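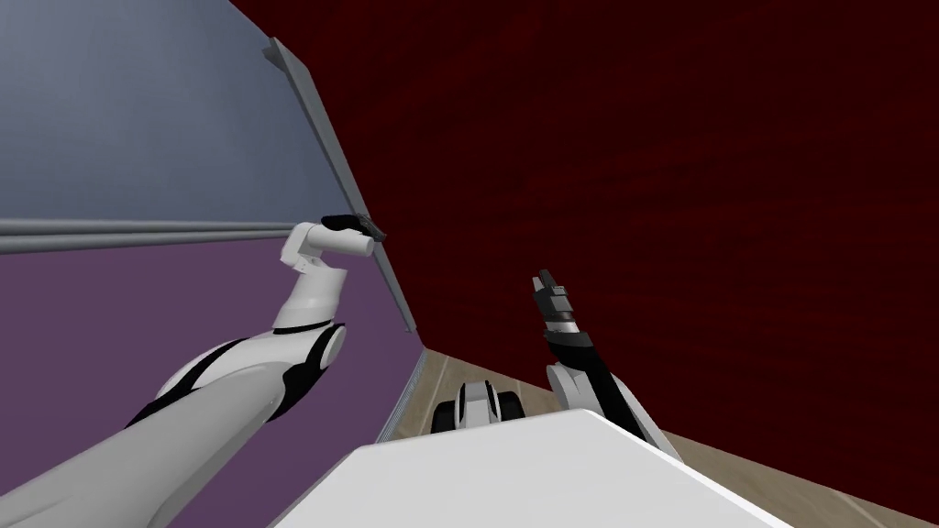 *Burnura上のPralelach。左のグリッパが灰色の枠材のあたりに来ている*

## 【不具合】腕を伸ばした姿勢で衝突停止がかからない(Pralelach/Burnura)

**neji_modoshi**

11月19日の夜間実行で出た件です。同じ症状の人がいたら教えてください。

双腕のPralelachをBurnuraの室内シーンに置き、壁際で両腕を上げる動作を繰り返しています。動作計画はMorelli。左腕のグリッパが壁の枠材に食い込んでも衝突停止がかからず、そのまま軌道の最後まで再生されます。400回流して17回。残りはきちんと手前で止まるか、離れた経路を選びます。

ログには警告もなく、終了コードも正常です。朝に結果の一覧だけ見て全部成功だと思い、再生して初めて気づきました。

- 把持物なし、グリッパは左右とも空
- 台座は固定
- 安全距離は既定値のまま
- 実機ではまだ動かしていない

設定ファイルは触っていないつもりです。

---

**kasane_ita**

枠材の衝突形状は入っていますか。Burnuraは見た目のメッシュと衝突形状が別なので、細い部材だけ衝突形状なしで読み込まれていることがあります。うちでも棚の縁で同じことをやりました。衝突形状の表示を切り替えてみてください。

---

**neji_modoshi**

表示してみました。枠材にも横の細いレールにも形状はあります。壁も床も大丈夫でした。

形状がないなら毎回すり抜けるはずで、400回のうち17回というのが腑に落ちません。

---

**tosaka77**

時間刻みの問題だと思います。Morelliの衝突判定は軌道上の点を間引いて見るだけなので、薄い部材だと点と点の間でまたいでしまう。手先が速いときだけ出るなら回数にばらつきがあるのも説明がつきます。判定間隔を半分にして流し直すのが早いです。

---

**kasane_ita**

またぐだけなら、最後の姿勢では枠材から離れているはずですよね。最初の書き込みでは「食い込んでも」「最後まで」とあるので、食い込んだまま終わっている回があるのでは。そうだとすると間隔の話ではありません。

---

**neji_modoshi**

17回を全部見直しました。途中だけ重なるものはなく、全部、終端の姿勢で重なったままです。判定間隔を半分にした版も流しましたが、変わらず出ます。

腕の姿勢は毎回似ていて、 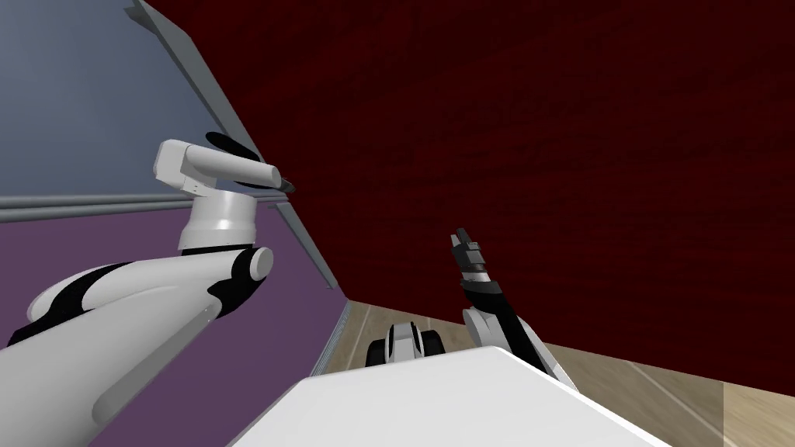 左は肘を曲げて手先を枠材のほうへ出し、右は手先を上に向けて止める形です。右腕側では一度も出ていません。左だけです。

もう一つ気になるのは、発生が実行の後半に固まっていることです。前半は1回も出ていません。途中で何かが切り替わったように見えます。

---

**mizuguruma**

後半だけなら、衝突を許可するペアの一覧を見てください。Morelliは計画に失敗すると一時的に許可ペアを足して再計画する機能があり、例外で抜けたときに元に戻らない版があります。一度足されると、プロセスを立ち上げ直すまでそのペアは無視されます。

実行中に一覧をダンプして、左グリッパと枠材の組が入っていたら当たりです。

---

**tosaka77**

その機能は既定で無効では?

---

**mizuguruma**

本体では無効です。Tallikの起動スクリプト経由だと有効になります。Tallikを使っているかどうかですね。

---

**neji_modoshi**

Tallik使っています。確認します。

---

**neji_modoshi**

入っていました。左グリッパの指2本と枠材の組が許可側に残っています。初めて追加された時点から後ろでだけ食い込みが出ていて、その前には1件もありません。

Tallikの起動スクリプトで該当の項目を無効にし、同じ条件で400回流して0回でした。計画失敗が7回出ましたが、こちらはエラーとして記録されているので問題ありません。

時間刻みの件は外れでしたが、間隔を詰めた設定はそのまま残します。

---

**tosaka77**

了解。ただ「問題ありません」は少し早いと思います。許可ペアが残っても正常終了になる動きはそのままですよね。誰かが別のスクリプトで起動したらまた同じことになる。1回ごとに一覧を初期値と比較して、違っていたら異常終了にするべきです。

---

**kasane_ita**

それは賛成ですが、起動ごとに比較するだけで足りるんじゃないですか。毎回やると夜間の本数が減ります。

---

**tosaka77**

今回は実行の途中で変わったので、起動時の比較では引っかかりません。一覧の比較にかかる時間は計画に比べればわずかです。

---

**kasane_ita**

ああ、そうか。途中で足されるんでした。毎回のほうで。

---

**neji_modoshi**

比較を毎回入れました。加えて、終端姿勢で許可ペアを使わない干渉チェックを別に1回走らせ、重なりがあれば失敗扱いにしています。古い17回分の軌道をこれに通したら、全部失敗として落ちました。

実機への転送は1月の予定でしたが、11月分の軌道は使わず作り直します。

---

**mizuguruma**

作り直すなら、実機側の力覚での停止も別に確認しておいてください。シミュレータの衝突停止とは系統が別なので、こちらが直っても向こうの確認にはなりません。低速で、壁の代わりに柔らかいものを当てて試すのがいいです。

---

**neji_modoshi**

手順に足しておきます。Tallikへの報告も出しました。返事が来たらここに追記します。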